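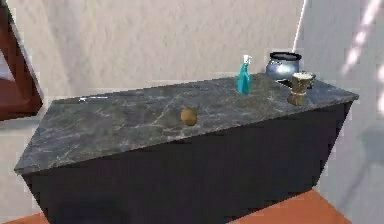
The Beavers of Flala Road

A pond that was not on any map five years ago now covers most of Nesma Farouk's lower pasture. Who should deal with it depends on whom you ask.

Nesma Farouk bought her 11 acres outside Birnitbridge for the hay. The field behind the barn ran down to a creek narrow enough to step across, and in a dry summer she could mow almost to the bank.

She hasn't mowed there for three seasons. The creek backed up one spring, went down a little, and backed up again. By the following May there was standing water as far as the second fence line, and the posts had begun to lean.

"I thought it was a blocked culvert," Farouk said. "I called the township and they sent a man out, and he said the culvert was fine. Then he pointed upstream and said, there's your trouble, but it isn't ours."

The dam is on the far side of Flala Road, on a strip of woods left over when the farm next door was divided. It is chest high in the middle and long enough that it takes a few minutes to walk from one end to the other, most of it over bad ground. A second, smaller dam sits just below it. Both are in good repair. 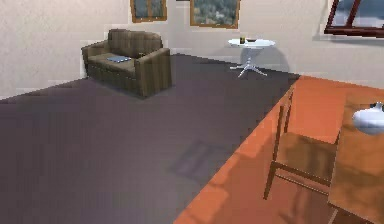
Whose water is it?

The strip of woods belongs to an estate that has not been settled. Letters sent to the last known address have come back. The township maintains the road and the culvert under it, and its position is that it has no duty to work on private land unless the road is at risk.

Emil Rainer, the township road supervisor, has heard every version of the argument. He keeps a marked stake at the culvert and reads it on his way home.

"If it comes over the blacktop, I can act that day," Rainer said. "It has been close. It hasn't come over. I can't spend road money on somebody's hayfield, and if I did it for one I'd have to do it for everybody on that creek."

The stretch he is concerned with is 568 feet of low road between two bends. The shoulder there has softened, and the school bus now stops short of it and turns at the Jakubowski driveway.

Leokadia Jakubowski has lived at that driveway for most of her life. She remembers beavers on the creek when she was a girl, then a long stretch without any. She would like these to stay. Wood ducks have come back, she said, and her well didn't drop in the last dry spell the way it used to.

She and Farouk get along. They have agreed to leave the subject alone when they meet at the mailbox.

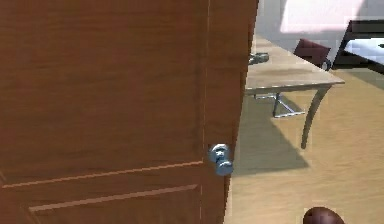 A door with a round metal knob, partly open.

Trapping, or a pipe

The usual answer in this part of the county is to trap the animals and pull the dam. Farouk looked into it. A permit can be had by the landowner, and she is not the owner of the land the dam is on. A trapper she called told her that even with the right signature, new beavers would likely turn up within a couple of years, as there is good food along the creek and a pond site already cleared.

The other choice is a pond leveler. It is a length of wide plastic pipe set through the dam, with a wire cage around the intake so the beavers can't plug it. The water drops to the height of the pipe and stays there. The beavers keep their pond, only a shallower one.

Khải Chu has put in a good many of them in two counties. He works from a canoe, with one helper, and most jobs are finished in a day. He walked the dam with Farouk in the fall and gave her a price of $2,195, including a visit the next spring to clear the cage.
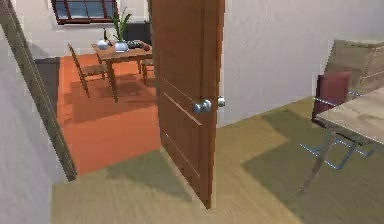
Chu was careful about what he promised her. A leveler would not give back the whole field. His guess was that the water would fall by a foot and a half, enough to free the second fence line and take the pressure off the road, but the ground nearest the creek would stay wet. He also told her he wouldn't start without written permission to be on the estate's land.

"People want me to just go in and do it," he said. "Then a cousin shows up and I'm the one who trespassed."

The permission is where things have stuck. A lawyer for the estate finally answered in October, asking for a drawing and proof of insurance. Chu sent both. On Monday, November 8, 2021, the township board took up a request from Farouk to pay half the cost, on the grounds that the road would benefit. The board talked about it for twenty minutes and tabled it until the lawyer replies.

Rainer spoke in favor. A leveler is cheaper than rebuilding a shoulder, he told the board, and he would sooner pay for it before the road goes under than after.

Farouk has moved her fence back in the meantime. She bought hay this winter for the first time, from a farm on the other side of Birnitbridge, and stacked it in the barn where her own used to go. The beavers have been cutting poplar along the strip, and the upper dam is a few inches higher than it was in September.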